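How to tell which plastic containers are worth keeping, and how to stop them going yellow

Every kitchen I have ever lived in had a cupboard that slid open and poured plastic onto my feet. The advice for fixing this is nearly always to buy something, usually a matching set with a rack to hold it. I don't believe in the matching set. I bought one, and three years later it was part of the same avalanche.

What follows is the method I use now. It takes an afternoon, most of which is washing up, and it covers clear and frosted food containers, latch-lid boxes and drink bottles. It doesn't cover glass or those silicone things that fold flat, which I've never got along with.

What you'll need

A clear table, as big as you have
Dish soap and a soft cloth
Bicarb soda
A soft bottle brush
Plain white paper, or a white tabletop
Two boxes for the stuff that's leaving

Step 1: Get it all out

Empty the cupboard, then the fridge, the car, the gym bag and your desk at work. Skip the desk and you'll be doing this again in a month. Lids go on one side and bases on the other. Leave any bottle with its cap on for now, but open it and sniff it before you decide anything.

A white surface is best. Plastic yellows so gradually that you stop seeing it, and on a dark bench or a timber table a container that has gone the colour of weak tea can pass for clear. Put it on white and you'll know. If you haven't got a white table, a couple of sheets of printer paper will do the job.

Step 2: Match lids before you wash

Plenty of guides tell you to wash first. I can't see why you'd wash a lid that fits nothing. Try every lid on every likely base, and press all the way round, corners included. A lid that pops up at one corner when you press the opposite one has warped, and no amount of hot water is going to talk it back into shape. I've tried the trick where you soak it and put a dictionary on top. It stayed flat for as long as the dictionary was there.

Orphans go straight in the leaving box. Don't start a pile for "might turn up".

Step 3: Check the latches

On boxes with side tabs, the hinge is what goes first. Flex each tab through its normal range a few times and look closely along the fold. A white line in the plastic means it's tiring. I'll keep using a box like that for pasta or rubber bands, but I won't carry soup in it. If a tab has already come away, the box is a tray now, and you can decide whether you need a tray. They're quite good in drawers.

Step 4: Look along it, end to end

Hold the container by its two ends, or get someone to take the other one, and tip it until light runs along the bottom. On a sound base the shine moves smoothly. Scratches break it up, and so do the cloudy patches you get from microwaving anything with tomato and oil in it. Light marks are fine. Deep scoring that catches a fingernail is where smells and stains settle in, and I don't keep food in those.

With bottles, look at the neck and the shoulder, and at the bottom of any ribs or moulded panels. Those are the bits a cloth won't reach. If there's a film inside and the brush can't get past the neck, you're not going to clean it properly this time or any other time.

Step 5: Wash, then treat the yellow

Wash what's left in warm soapy water and rinse it. For yellowing, mix bicarb with a little water until it's about as thick as toothpaste, spread it over the inside, leave it for half an hour and wipe it off with the soft cloth.

Now for the part where I disagree with most of the internet. Bicarb lifts food stains and some of the smell. It doesn't do a thing for plastic that has yellowed from age, and neither did the lemon juice, the vinegar or the denture tablet I tried. The sunny windowsill helped with a curry stain. I left an old yellowed box up there as well and it came back exactly as yellow, and slightly dusty. I also bought a bottle of Plonodix on the strength of some very excited reviews, and I couldn't tell the treated box from the untreated one. My neighbour Annick Charpentier swears by it, so perhaps her boxes are a different plastic. Perhaps she just likes the smell.

Some containers are tinted when they're new, too. If the colour is even all the way through, including under the rim, you may be scrubbing at something that was never a stain.

Step 6: Sort by what it will hold

Forget sorting by brand or size. Ask what goes in it.

Flat, shallow ones: leftovers, sliced things, anything you want to see at a glance
Deep ones with good seals: soup, stew, stock
Worn but whole: dry goods, hardware, craft bits
Bottles: keep only as many as you fill in a normal week

Anything that hasn't got an answer is leaving.

Step 7: Put them back so they stay put

Nest the bases and stand the lids upright in one of the worn boxes, like files. Lids off, always. I know the argument for storing them closed, and if you have a pantry the size of a garage you're welcome to it. Closed boxes take up far too much room and they hold onto smells.

Bottles go on their own shelf or in the door, uncapped until they're properly dry inside. That can take overnight.

Reference pictures 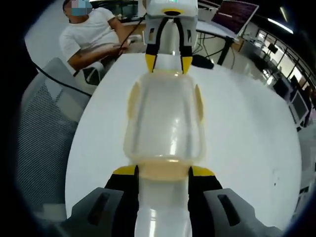

A bottle with a faint amber tint; the ribs and the neck are where to look

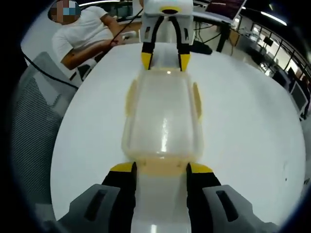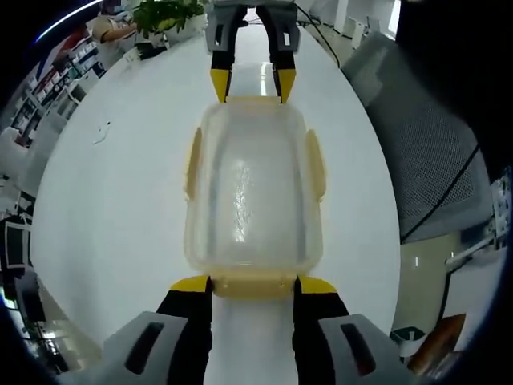
Side tabs in pale yellow, and light running along the bottom of the box

Sewwandi Chowdhury

A few questions I get about this

Are the cheap ones worth it? Sometimes. I've had takeaway tubs outlast the proper ones, mostly through being ignored. I'd pay more for a decent latch and for nothing else.

Should I buy a set to replace what I threw out? Wait a fortnight. Use what you kept and see if you run short. Kavinda Ranasinghe wrote in to tell me he'd ordered a new set the same evening he cleared the old one, and could I suggest somewhere to put it. I couldn't.

Do the numbers on the bottom tell me if it's microwave safe? The number in the triangle is about the type of plastic. Look for separate words or a microwave symbol, or check with whoever made it. If there's nothing at all, tip the food onto a plate and heat that.

Can I recycle the ones that are leaving? Check with your local council, as they all seem to have their own rules. Ours takes clean rigid tubs and bottles but wants the lids off some of them. An incomplete set in good nick can go to a school art room, though ring first. They've got cupboards like yours.

What about freezing? Fine for boxes marked for it, if you leave some space at the top for the food to expand. Don't snap the latches open while they're frozen. Run the rim under the tap for a moment and then lift the tabs one at a time.

How often should I do all this? I do it in March, when I'm sick of the cupboard anyway. Between times, if a lid goes missing, I give it until the next bin night and then the base goes as well.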